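Home | Posts | Reading list | Workshop notes | Contact

Teaching a robot to let go (a bit later than it wants to)

I've been bursting to write this one up since February, and now that the numbers have settled down I finally can. Fair warning, it's a long post about putting things on shelves. I think putting things on shelves is one of the best problems in robotics, and if you stick with me I might bring you around.

The project is called Jovidero. It's a small effort to get a humanoid to tidy and restock a shop shelf using a policy learned from demonstrations, with no hand-written rules about what a shelf is or where it starts. My corner of it is the last moment of the job, the placing. Grasping gets all the papers and all the videos. Placing gets a paragraph near the end, usually with the word "trivially" in it somewhere, and I'd love to meet whoever finds it trivial.

When I joined, the policy we called Clornia was already pretty good at picking things up. Then it would carry the item over to the shelf, get it nearly home, and open its fingers too soon. A can let go a finger's width above the shelf lands with a clunk and wobbles. A can let go with its base half over the lip goes on the floor. I have chased a lot of cans across a lot of carpet this year.

So why does it let go early? My first guess was vision. The camera looks down from the head, and from up there the hand hides the very bit of shelf you care about. I spent weeks on that guess! I tried cropping, I tried higher resolution, I tried a second view, and the placing got a little better each time and then stopped getting better.

What cracked it open was going back to the demonstrations. We have 839 of them, recorded by people driving the robot, and I sat down over a few evenings with a big pot of tea and watched the endings of every single one. People are impatient, bless us. Once the item is over the shelf, the person driving has already decided the job is done, and their fingers start to relax while the arm is still coming down. Because they're skilled, it works out. The fingers are slow, the arm catches up, and the item touches down right as the grip gives way. The learner copies the start of that motion beautifully and misses the timing of the rest, so every small delay in our system turned into a drop.

Once I'd seen it I couldn't stop seeing it. I went and put my own groceries away and noticed I do exactly the same thing with tins of tomatoes.

The fix is almost embarrassingly plain. We relabelled the demonstrations so that the "open" command begins at contact, using the small jump in wrist force when the item touches the shelf. Everything before that jump is marked as "keep holding", even if the person's fingers had begun to loosen. Then we trained the same network, same size, same number of steps, on the relabelled set. I'd been calling it "late release" in my notes and the name has stuck, though I'm open to better ones.

There was one snag. Some demonstrations had no clear jump at all. Light packages barely register, and a soft snack bag gives you a sort of gentle mush where the contact should be. For those I fell back on the speed of the hand, taking contact to be the point where the downward motion stops. It's a cruder signal and I don't love it, but it was good enough to train on, and leaving those items out made the whole policy worse with anything light.

We then ran 300 placements with each version, alternating between the two so that neither one got the better half of the day. Same shelves, same mix of drinks, canisters and packets. The old labels gave us 45 drops. The new ones gave us 2.

I ran to the kitchen to tell someone and there was no one there, so I told the kettle.

Now for the part I find really exciting, which is what the hand does in between. With the old labels, the robot approached a shelf at one steady speed and opened up. With late release it slows down near the edge, and sometimes it makes a small correction sideways before it commits. We never asked for that. My reading is that the old data let the policy treat the approach as already finished, and holding on for longer gives it time to keep looking and keep adjusting.
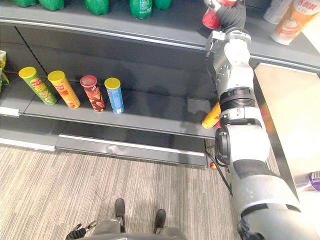 I should be careful, though, because that's a story I've told myself and I haven't tested it properly. The sideways correction could just as easily have been there in the demonstrations all along, hidden by the early opening. A fair test would be to shift the shelf slightly partway through an approach and see which version copes. That's next on my list.

There are things it still does badly. The top shelf is harder than the middle one, since the arm is stretched out and the force reading gets noisier the further it reaches. Crowded rows are hard too. If the item brushes its neighbour on the way down, the policy can take that touch for the shelf and let go. Both of our remaining drops happened that way. I've tried asking for contact to last a little longer before it counts, which helps with the brushing but makes the robot press down on things in a way I wouldn't enjoy if I were a packet of chips.

Coste, the older arm-only setup in the next bay, is going to get the same relabelling soon. Its gripper is a simple two-finger one with a much quicker release, so I'd expect less of a gain there. If the gain is just as big then I've probably misunderstood something, and I'd be delighted to find out what.

If you have a pile of demonstrations of your own, please go and watch how they end. It costs you a few evenings and some tea. I'd especially like to hear from anyone working on pouring or hanging things up, where "done" is even fuzzier than it is with a can - my hunch is that the same impatience is sitting in your data too. I'm giving a short talk on all this at the Nidau meet-up, and I'll put the slides here once I've fixed the axis labels on the force plots, which are currently wrong in two different ways.

Last updated: February

Recent posts
Watching the endings of 839 demonstrations
Why the wrist force drifts after lunch
Cropping the head camera, and what it didn't fix
Notes on getting Coste running again
A reading list on contact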